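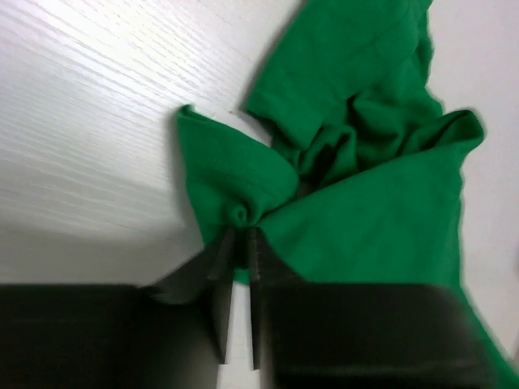
Amos Haddad wanted to know if the Vesia tee comes out of the dryer shorter than it went in, and said he had given up on two other brands for that reason. The fabric is washed and dried before it is cut, so most of the shrinking is done by the time you get the shirt. Expect a little more in the first hot wash, mainly in the length. Wash cold and hang it if you want it to stay as close to the chart as possible.

Vesia Tee – Short Sleeve, Crew Neck

The Vesia is our everyday cotton T-shirt. It is a midweight knit, thick enough to wear on its own and thin enough to go under a sweater. The cut is straight from the armpit to the hem. There is no pocket and no printing on the chest or back.

Colors
Green, navy, white, charcoal, brick

The green is bright. If you are after something closer to olive, look at the Flulness tee, which has the same cut in a softer set of colors.

Fit
Regular. Size medium measures 27 inches from the top of the shoulder to the hem. If you are between sizes and like room in the arms, go up one. The neck opening is the same across small and medium, and gets wider from large on. Tall sizes add length to the body but leave the sleeves alone.

Fabric and care
100% cotton jersey, matte finish
Machine wash cold with like colors
Tumble dry low or hang dry
Warm iron if needed
Do not bleach

Wash the green, navy and brick on their own the first time. They can give off some dye into white towels and socks. 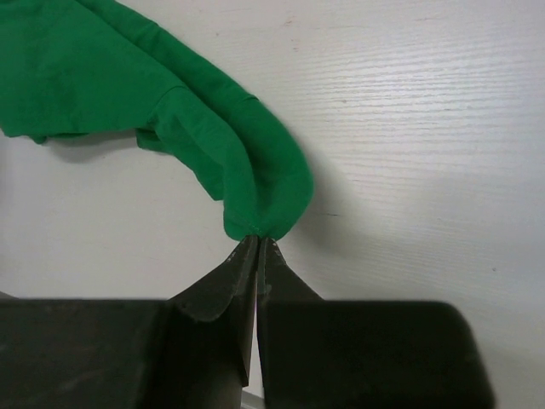
Hems on the Vesia are turned under and sewn flat at both the sleeves and the bottom. We changed the thread in September after customers told us the old one was popping at the sleeve when they pulled the shirt off in a hurry. The new thread has more give. On the green it is a slightly lighter shade than the cloth, a fine line that is hard to spot until you bring the fabric up close. If a stitch does go in the first year, send the shirt back and we will resew it or swap it.

Creasing
Jersey creases if it sits in a heap. Leave it bunched up in the basket overnight and you will want an iron in the morning. Shake it out while it is still damp, lay it face down on a table, pull the side seams straight and fold the sleeves in. Most of the lines drop out on their own after that. People who roll their shirts for travel have told us the Vesia does well that way too.

Availability
The current run is 2000 shirts, split evenly at 400 to a color. Green and navy usually sell out first. We restock when a color is gone in three or more sizes, and the wait is normally five weeks.

Orders and returns
Orders placed before noon ship the same day from our Bondville warehouse. Unworn shirts can be returned within 30 days – washed ones only if there is a fault. Please put the order slip back in the bag with the shirt.

Also in this range
Vesia Long Sleeve
Flulness Tee
Kincaid Henley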